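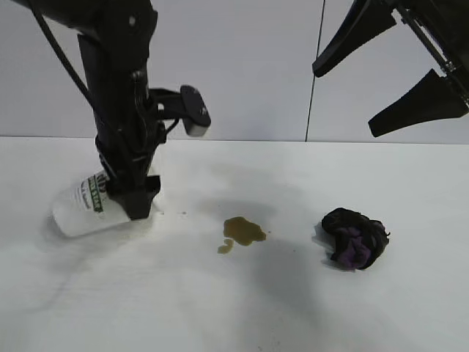
Ticket 137 – Left arm won't let go of the spray bottle cleanly
Opened by: Meenakshi Rajput, Undville robotics club
Status: open

Hi Deepak, and thank you again for staying so late with us last time, the kids are still talking about it! We're working on the spill cleanup task for the July showcase (spray bottle, puddle, black and purple cloth, two arms) and the left arm is giving us trouble. It closes on the bottle just fine, but on release the fingers hang for a second and the bottle gets dragged along. It happened on 12 of our 16 runs this afternoon. The right arm lets go nicely every time.

We've restarted the controller and swapped the bottle for a fuller one – no change. The log shows code 3583 whenever it sticks.

Reply from Deepak Sisodia, 4:40 pm
Hello Meenakshi, glad to hear it, they're a lovely bunch! That code means the open command timed out. Could you please run the left gripper with nothing in it and tell me if it still hangs? Also have a look at the close limit in the Miranda settings, as I suspect it's squeezing harder than the right one.

Reply from Meenakshi, 5:15 pm
Empty, it opens right away. And yes, the left limit is set higher! I'll bring it down to match and we'll start a new set of runs tomorrow after school.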